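Linen Room Project: October progress report

To: Ruairí Kinsella, Sheehan Fund
From: Florian Holzer

Hi Ruairí,

You asked for something a bit more readable than last quarter's spreadsheet, so I'm writing this one the way I'd tell it to you over coffee. The numbers are still in here, I promise! The short version is that the folding side is going well, the stain side is fine, and the lint side is driving me up the wall. 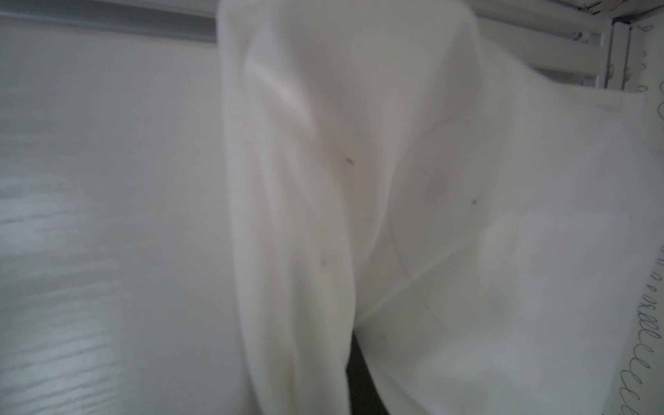
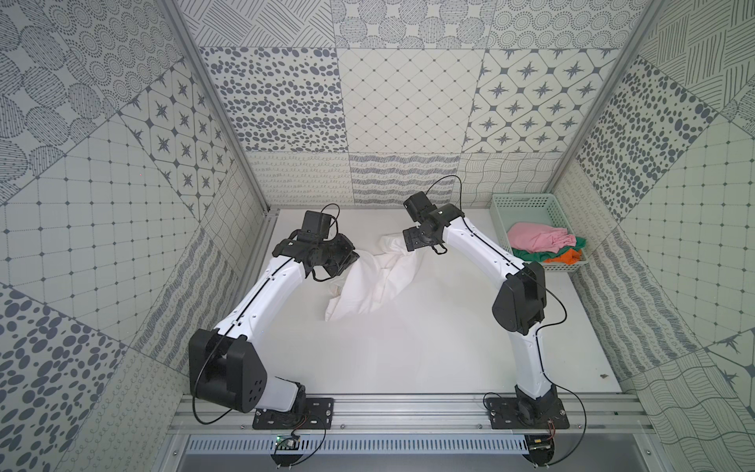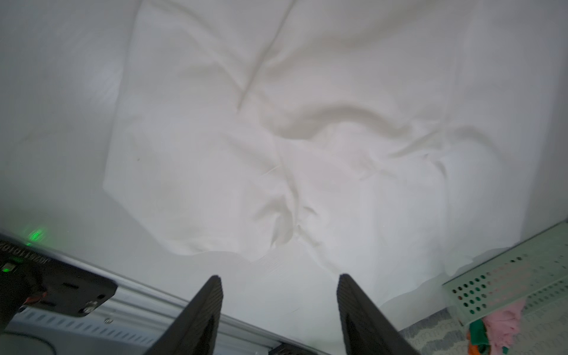
White cloth on the folding table, with small specks showing on it in the first and last views.

So, lint first. Those specks are the kind of thing I mean. On a colored cloth you'd walk right past them, but on plain white they jump out at you the moment the cloth is spread under a decent light. Of the 533 white pieces we put through in the period, 73 had to go back because of specks (mostly fluff, some grit, a few I couldn't name). That's more than I want. Our agreement says we send out white linen that's clean on both sides, and I'd like to hold us to it.

What we've changed so far: whites and colors now get sorted before they come anywhere near the dryers, and the filters get cleaned at the start of every shift, where it used to be whenever somebody remembered. We also switched to Flakier, the lint sheets you pointed me to, and I like them for pillowcases. They don't do much for the bigger pieces. I've ordered a box of Dristamik rollers to try on those and I'll tell you how we get on.

The table is the other half of it. I was a little worried when we chose a glossy white top, because I thought it would make white cloth harder to see, and it does, a bit, particularly along the edges. But it wipes down in seconds, and a cloth slides across it nicely when you're trying to coax the creases out. I've asked for it to be wiped between batches. If we get to buy a second one I'd go for a pale gray, same finish.

On to folding, which is the happier story. The hard part was never the fold itself, it's getting from a crumpled lump to something flat with corners you can find. A cloth comes out of the pile all bunched in the middle, with creases running every which way, and if you start folding at that point you just lock the mess in. So the order we've settled on is: find two ends, stretch it out, lay it down, smooth from the middle toward the edges, and only then fold. It sounds fussy, but we have far fewer pieces coming back for a second go than we did in the spring.

Old press lines are still a nuisance. When a piece has been folded off-center before, it wants to go back to that same line no matter what you do, and you end up with a crooked stack. For now those pieces go in a separate bundle for pressing. I'd rather not spend pressing time on everything, so please don't read this as a request for another iron (not yet, anyway).

The baskets have been a hit. We use the slotted plastic ones for colored cloths, kept on the corner of the table so they're within reach and don't wander into the white pile. The slots let you see what's in there without digging.

Money: we had 2,000 set aside for tables, baskets and supplies, and we've spent almost all of it. The invoice from Kostosus for shelving hasn't come in yet, so it isn't counted. I've chased them twice. Once it lands I'll send you the full sheet with receipts, and if it pushes us over I'll move a bit across from the training line, which we've barely touched.

Still open from your last email:

Labels for the shelves. Done for whites, not for colors.
Written instructions for new people. I have a first draft, two pages, too wordy. Could you take a red pen to it?
Lighting over the far end of the room. I've asked for a quote and heard nothing back.
Torn pieces. We're keeping them in a sack for rags until you tell me whether the fund wants them tallied.

Next period I'd like to get the returns for specks down to half of what they are now, finish the color shelves, and try the rollers for long enough to know if they're worth reordering. If you'd like to come by and see the room, mornings are best, before ten, while there's still some space to stand.

Thanks for being patient with the late report!

Florian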